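Odura Kitchen Handling Project
Equipment report, May to August
Submitted 2026-08-25

Dear Flivitz Fund team,

We're in great shape to start the second purchase round, and we want to tell you what we've learned before any more of your grant goes out the door. The short version is that we now know which parts wear, which parts we over-ordered, and where one more arm would do us the most good.

What we have bought so far

The first arm and its gripper came from Sorensen in May, along with two sets of finger pads and a wrist camera mount. Setup took six days, two fewer than we had planned for. Cabling is the item we under-budgeted. Connectors and sleeves at the wrist take a lot of bending over a week of runs, and we want a full spare set on the shelf for each arm.

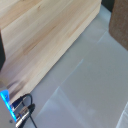

Wrist cabling and connectors, seen from the wrist camera.

A spare set costs $190. We have put two in the next order, paid for from the savings on shipping.

Finger pads

This is the part we're most excited about! The blue pads have been on the gripper through all of our thin-rim work, and they've handled curved plastic far better than the bare fingers did in our first trials. We logged 259 rim grasps on the current set before we saw any change in grip. That gives us a real replacement schedule, so pads can move out of the contingency line and into regular supplies.

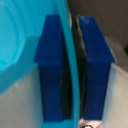 Vukis asked at the July check-in whether we should wait for a cheaper pad before committing to a year's supply. It was a fair question, and we went back and forth on it. Our plan now is to order six sets, enough to carry us into winter, and look at prices again then.

Test objects

We set aside very little for household items, and that turned out fine. Bowls and boxed goods from ordinary stores give us plenty of variety in shape and finish. Shiny surfaces are hard on the cameras, so we'd like to add more of them,
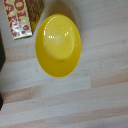
along with a few matte pieces in the same sizes for comparison. The whole list comes to 20 items, and we can buy it out of petty cash.

Table and work surface

Our first budget had a line for a custom steel table. We'd like to drop it. The wood surface has served us well, and the money would go a long way toward a second gripper. The one thing still open is how close the fingers can safely travel to the surface at low angles, and we want that settled before we write the spec for the second arm. 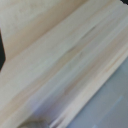

Next steps and what we need from you

Please confirm that the steel table funds can move to the gripper line. Sorensen is holding its quote for us until the end of next month.

We will place the cable and pad orders this week, as both fit inside the approved budget. The second arm stays on the plan for the winter round, and the draft spec will come to you with the next report.

Thank you for backing this work.

The Odura project team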